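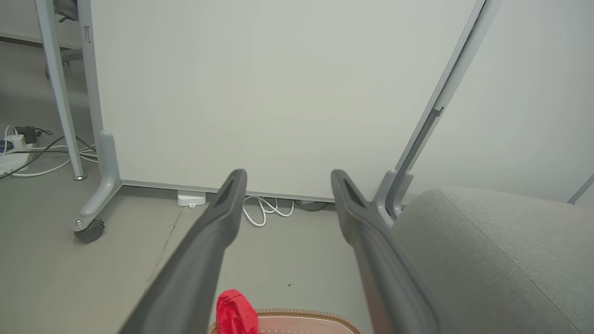 Section 4. Standing the panel up and clearing the floor around it

Read section 3 first if the legs aren't on yet. These steps are for the Jonico rolling panel, both leg types (caster foot and plain foot). Two people for anything marked (2).

Before you start

Panel and frame, legs bolted but not tight
Hex key from the small bag
Power strip, if you're running one
Cable ties or velcro straps
A basket for loose stuff
Tape measure

Clear the floor first. Soft toys, cloths, mats, all of it in the basket. Cloth winds round a caster axle very fast and it's a pain to get out.

4.1 Placing the panel

1. Pick the wall side. Panel face toward the seats.

2. Mark where the feet go. Leave 80 cm between the bottom rail and the nearest seat cushion. Less than that and you'll kick the feet every time you get up.

3. (2) Tip the panel up. One on each side, hands on the side frame. Not on the bottom rail, fingers get pinched there.

4. Walk it to the marks. Don't roll it yet, casters are stiff out of the box and the panel leans.

5. Check that every foot touches the floor. Press down on each leg. If one lifts, loosen the bracket a half turn, let it settle, tighten again.

6. Tighten all leg bolts. Go around twice. The second pass always finds a loose one.

CAUTION: Never lift by the slanted bars. They brace the panel and will bend at the bracket.

Note: small rooms. The angled bars stick out further than you'd think. Total depth with legs on is 63 cm. Measure before you push a sofa up to it.

4.2 Casters

1. Roll forward and back one panel width. Should go straight.

2. If it pulls to one side, look for hair, thread or carpet fluff in the wheel. Pick it out with something blunt.

3. Still pulling? Swap the two casters left for right. Same bolt, same key.

4. Lock before you write on the panel. Wheels without a lock (older kits) need the rubber wedges, part 204.

CAUTION: do not roll over cables. A wheel will ride up on even a thin one and the whole panel tips toward you. Lift the cable out of the way first, or unplug it.

4.3 Power and cables

1. Power strip goes on the floor at the far left end, clear of the feet. Keep the switch where you can reach it with out moving the panel.

2. Plug in what you need and no more. Adapters take the end socket so they don't cover the one next to it.

3. Run cables along the bottom rail, on the wall side. Strap every hand's width or so.

4. Spare length: coil it loosely, one strap around the middle, lay it flat behind the rail. Don't wrap it tight around a leg.

5. Small boxes (sensors, power blocks) sit against the rail and off the walkway. Vents up if there are any.

6. Pull gently on each cable at the strip. If the plug moves, push it home.

CAUTION: no coils under cushions, blankets or mats. Heat has nowhere to go.

Note: if a cable won't reach, move the strip, don't stretch the cable. If you add an extension it goes straight to the wall, never strip into strip.

4.4 Seats, mats and baskets

1. Set the seat last. Felt and other soft fabrics catch on the bar ends, so fit the end caps before you slide anything close.

2. Mats flat, edges well away from the casters. Ribbed or woven borders are the worst for this, the wheel climbs the edge and stops dead.

3. Basket at the end of the seat, out of the rolling path.

4. Walk past the panel on both sides with your arms full. Laundry, a box, whatever. If you snag, shift it.

4.5 Moving it later

1. Clear the floor again. Yes, again.

2. Switch off the strip, unplug at the wall, lift all the cables onto the seat.

3. Unlock, roll slowly, push from the side frame at waist height.

4. Door sills: (2), lift one end at a time.

5. Lock, then cables back down as in 4.3.

Check the leg bolts every April and after any move to another room. Torque isn't critical, hand tight plus a quarter turn.

If something's off

Panel rocks: one foot is on a cable or a mat edge. Look down before you reach for the key.
Squeak when rolling: dry caster. One drop of oil, wipe the rest.
Rail hums: a power block is touching the metal. Move it a finger width away.
Leg bolt won't bite: stripped. Order bag 13 from Multska, comes with new washers, use them.

Revised February 23, 2021, Inger Lauritsen. Step 4.2.3 corected, casters do swap. Section 5 covers the tray and the pen rail.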